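Notebook, 16 March 2023
Flower arranging, artificial stems, small vessels

Went through the Larko box this morning and sorted stems by type. Blues in one pile, tulips in another, everything else back in the box. Several of the tulips had kinks in the wire from being packed under the Hulier samples. Straightened them by hand over the edge of the bench — no heat, the coating marks too easily.

Stem length is still the main problem. Cut one test stem to 30 cm and another to 40 cm and tried both in the tall Hrytsenko vase. The 40 leans and takes the vase with it if the head is heavy. The 30 stands. For anything shorter than that vase we need to cut again or bend the last part of the stem back on itself. Bending is slower but we keep the length for later, so try bending first.

Sinutance order: 2 more packs of the blue, no more tulips until April. Ask if they sell the leaves separately.

Layout for the small arrangement is next. I want the low flowers to set the height and the long stem to go in last, off to one side. The black surface is good for this, the blue blooms read clearly against it and so do the green stems. Amber glass cup stays at the left, ribbed one, small enough that the blue bunch in the middle will probably fill it without anything else. Long stem with the closed dark head is lying across the top and looks far too long for that cup. Mixed bouquet with the yellow, red and purple is in the upper right corner, leave it together as a color reference. Still to do: floral tape, and a weight for the cup.
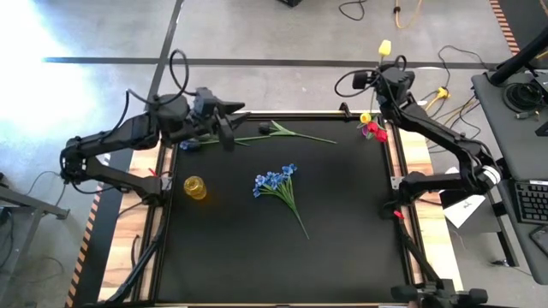
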